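Minutes of the Windovano Travel Circle, planning meeting for the August trip
11 Mar 2026, upstairs room at the library
Minutes by me, Leonilde Tavares

We got going a bit late while people hunted for chairs, and then I read back last time's minutes. One fix: I had written that the ferry to Dakosow takes two hours, and it takes three. Changed, and the minutes were accepted.

1. Where we stand with the August trip

Good news first! We have 30 people signed up with deposits in, so the coach is full and Abreu Coaches has confirmed the larger bus (the one with the restroom, thank goodness). I have started a waiting list with two names on it. If you know your plans are wobbly, please tell me soon so I can call those folks while they still have the time off.

The route is the same as we agreed in the winter. We start in Prostine, stay two nights there, follow the river road up to the lakes, cross to Dakosow on the afternoon ferry, and spend our last three nights on the island before coming home by the coast. A couple of people asked again about doing it the other way around so the island comes first. I did ask the hotel, and they can't take us at the start of the month, so we're sticking with it.

2. Money

The full price stays at $1719 per person sharing a double. That covers the coach, the ferry, all the hotels, breakfasts and four dinners. It doesn't cover lunches, drinks or the boat trip on the upper lake. The single supplement is $336, and I know that's a lot. I pushed for something lower and got a free dinner out of it instead, for singles only, on the second night in Prostine. I'll take it!

We hold $2697 in the trip account over and above what's owed to the hotels. There was a good long talk about what to do with it. One side wanted to pay for the lake boat for everybody, the other side wanted to keep it back in case the ferry is canceled and we need an extra night on the mainland. We voted to keep it back until we're safely on the island, then decide over dinner. I voted for the boat, for the record, and lost.

Final payments are due eight weeks before we leave. Checks or bank transfer, please – no envelopes of cash under my door, I beg you.

3. The ferry

The afternoon crossing can be choppy. We talked about moving to the morning boat, but that would mean leaving the lakes before breakfast and the groans in the room told me all I needed to know. We stay on the afternoon boat. Anyone who gets seasick should sit low and toward the middle, and bring whatever tablets work for them.

The ferry office wants a passenger list with names exactly as they are on your ID. If you go by a middle name or a nickname, send me the official version. I have nine still missing.

4. Walks

The upper lake path is about as gentle as it gets, flat and graveled, and there's a café halfway. The ridge walk on the island is a different animal. It's four hours with a steep start, and there's no water along the way. We agreed that it stays optional and that nobody goes up alone. People who skip it can have the morning at the harbor market or take the little train out to the lighthouse. I'm going to the lighthouse.

There was a question about walking poles on the coach. They go in the hold with the suitcases, tips covered.

5. Rooms and roommates

I have paired up everyone who asked to be paired up. If you want to swap, work it out between yourselves first and then tell me, please, both of you. The hotel in Dakosow has no elevator, so I need to hear from anybody who wants a lower floor. Six ground-floor rooms are being held for us and so far I have four takers.

6. Luggage and what to bring

This took up far more of the evening than I'd planned, but it was fun. One medium suitcase each and one small bag for the seat. The driver will leave a second suitcase on the sidewalk and I will let him.

Even in August it cools off on the island once the sun goes down, and the deck of the ferry is breezy all year. So bring layers: a rain jacket, something warm with a hood, long pants for the evenings. Dinner is casual everywhere except the last night, when the hotel likes men in a collar. We argued for a while over rolling clothes versus folding them flat. I'm a folder, sleeves in, hood down, then in half, and my suitcase always closes. The rollers were not persuaded.

Shoes: one pair you've already walked in, one pair for dinner. Please don't break in new boots on the ridge.

7. Any other business

The library would like us to give a short talk with slides when we get back. We said yes in principle, and I'm looking for someone to put it together.

The coffee fund jar is low again.

Someone asked about next year already! Ideas so far are a rail trip in the mountains or a week of gardens. Send me your thoughts in writing and I'll bring a list to the fall meeting.

To do before next time
Everyone: ID names to me, plus any food allergies.
Me: confirm the lake boat time, chase the hotel about ground-floor rooms, ask Abreu where the coach will park in Prostine.
Walkers: let me know if you're in for the ridge.
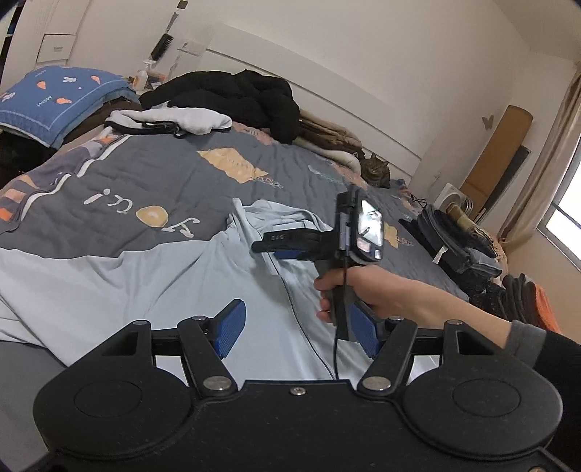
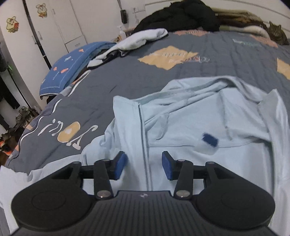

Second picture: light blue hooded sweatshirt with a zipper, laid out on the bed.

We wrapped up a little after nine. The next meeting is in the same room, and I'll email the date once the library gives it to me.

L.T.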